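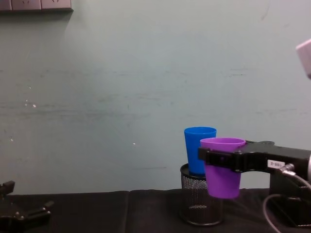
Plastic cups and a mesh pencil holder on the black-covered table at Dollent.

Suha Khasawneh wants me to throw away my desk organizer. She has not seen my desk organizer. She has known me for as long as it takes to hang up a coat, and she has already asked how many compartments it has and whether I can name what's in the back left one. I can't. She looks pleased.

Khasawneh runs Dollent, a two-person business in Ukar that teaches people to tidy desks, kitchen counters and the kind of hall table where mail goes to die. The other person is her brother Zaid, who handles the money and the bookings and disagrees with her in front of customers. Their course is called Puvemo, it costs $37, and it comes down to keeping small things in plain upright containers, cups mostly, and grouping the containers by color. I paid for it myself and did the first half before I drove over. My view going in was that $37 is a lot to be told to put pens in a cup.

"It's a lot for that, yes," Khasawneh says. "If you only heard the part with the pens in it, you should ask for your money back."

So what is the other part? She says it's stacking, and then she says it's deciding, and then she gets up to find a handout. The handout has a chart on it with no numbers along the side. When I point this out, Zaid laughs from the next room.

"I told her to take the chart off," he calls. "What is it measuring? Calm?"

"It shows a direction," she says.

The claim that bothered me most is on the first page of the course, where it says a desk set up the Puvemo way "stays tidy by itself." I have owned desks for thirty years and none of them has done anything by itself. Khasawneh doesn't defend the sentence for long. She wrote it last December, she says, in a hurry, and what she meant was that a cup is easy to put things back into. An open top, no lid to lift, no drawer to pull.

"You come in tired, you have a pen in your hand, you drop it in the cup. With a drawer you put it on top of the drawer. Everyone puts it on top of the drawer."

Fine, but then why buy anything? Most kitchens already have more plastic cups than people. She agrees with this so fast that I wonder how the business makes money. Dollent doesn't sell cups. She uses blue and purple ones in the lessons, and a black mesh pencil holder of the sort any office has, and she tells people to go through their own cabinets first.

I ask about the colors. The course says blue is for things you use daily and purple is for things that belong to a project and will leave the desk when the project does. I had assumed there was some theory behind this.

"Those were the cups we had," Zaid says. He has come in by now and is leaning on the door frame.

"It could be green and orange," his sister says. "It could be a piece of tape. The point is there are two kinds of thing and most people mix them."

I'll admit this was the first useful sentence I'd heard from either of them, and it isn't in the course at all. The course has a paragraph on blue and focus that I would cut.

We get to stacking, which I'd been saving up. Puvemo is very keen on pairing a tapered cup with a pencil holder, to get two containers into the floor space of one.

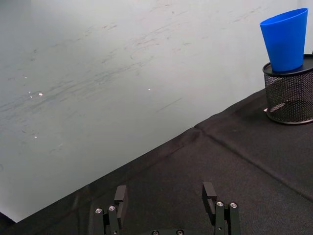 My objection is simple physics. A cup that is narrower at the bottom than at the top is not my idea of a steady thing to build upward with, and I said so. Fill it with markers, catch it with a sleeve, and you're on your knees under the desk. I had done exactly this at home on day four of the course. Khasawneh asks what I'd put in the cup. Scissors, I say, and a metal ruler.

"A ruler! Why would you put a ruler up there?"

Because nothing in the lesson told me not to. She goes quiet, then asks Zaid to write it down, and he says he wrote it down in the spring when another customer said the same thing. They argue about whether he did. He did; he finds it on his phone.

Her advice, for what it's worth, is that the upper cup gets light things only, erasers and clips and the sticky notes you've already used half of, and that anything long or heavy goes low. She also likes a cloth on the table, for the grip and for the noise. I can see the sense in the noise. On the grip I'm not convinced, as cloth wrinkles, and a cup on a wrinkle is worse off than a cup on bare wood. She says to pull it flat. I say that's one more thing to keep tidy. She says I'm a difficult person to teach, and offers me tea.

Dollent's mailing list stands at 3,318 addresses, a figure Zaid gives me without being asked and then half takes back. "That's who gets the email. I don't know who opens it. I know who pays, and it's a smaller number." He won't say how much smaller. Sales dropped over Ramadan, he says, when they cut back on lessons, and came back afterward, and he has no idea whether the course or the weather deserves the credit.

I ask Khasawneh whether her own desk is tidy. She says to go and look, so I do. There are cups on it. There is also a pile of envelopes as thick as a phone book next to them.

"Those are Zaid's," she says.

"They're addressed to you," he says.

A revised Puvemo goes out to current customers on 2026-10-08, with the line about tidying by itself removed and a warning about rulers put in. The price stays where it is. I've kept two cups on my desk since the visit, side by side, and the organizer is still there behind them. I did check the back left compartment. Batteries, and a key I don't recognize.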